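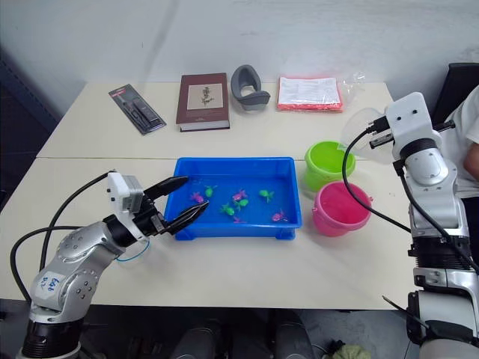
Comment le savon élimine un virus

Un virus est une particule très petite, invisible à l'œil nu et même avec un microscope ordinaire. Il contient des instructions (le matériel génétique) rangées dans une coque. Chez certains virus, comme ceux de la grippe, cette coque est entourée d'une enveloppe faite de graisses. On parle alors de virus enveloppés.

De quoi est fait le savon ?

Le savon est composé de molécules allongées qui ont deux extrémités différentes. La première, appelée tête, est attirée par l'eau. La seconde, appelée queue, est attirée par les graisses. Les chimistes nomment ces molécules des tensioactifs.

Que se passe-t-il sur la peau ?

Les queues s'enfoncent dans l'enveloppe grasse du virus et l'ouvrent. Le virus se défait et ne peut plus infecter une cellule. Les molécules de savon entourent ensuite les morceaux et forment de petites boules, les micelles. L'eau du rinçage les emporte.

Tous les virus n'ont pas d'enveloppe. Le norovirus, qui provoque des gastro-entérites, n'en a pas. Le savon ne l'ouvre pas, mais il aide à le décoller de la peau - le frottement et le rinçage font alors l'essentiel du travail.

Combien de temps faut-il se laver les mains ?

On compte en général de 40 à 60 secondes pour un lavage complet, du mouillage au séchage. Il faut frotter les paumes, le dos des mains, l'espace entre les doigts, les pouces, le bout des doigts et les poignets. L'eau peut être froide ou tiède.

Et le gel hydroalcoolique ?

Le gel contient de l'alcool, qui abîme lui aussi l'enveloppe des virus. Il agit moins bien sur des mains sales ou grasses - dans ce cas, on utilise de l'eau et du savon. Le gel est inflammable et ne doit jamais être avalé. Un enfant l'emploie avec un adulte.

Petit vocabulaire

Enveloppe : couche de graisses qui entoure certains virus.
Tensioactif : molécule attirée à la fois par l'eau et par les graisses.
Micelle : groupe de tensioactifs disposés en boule, queues vers l'intérieur.

Texte : Daryna Stasiv. Relecture : Arnout Groen.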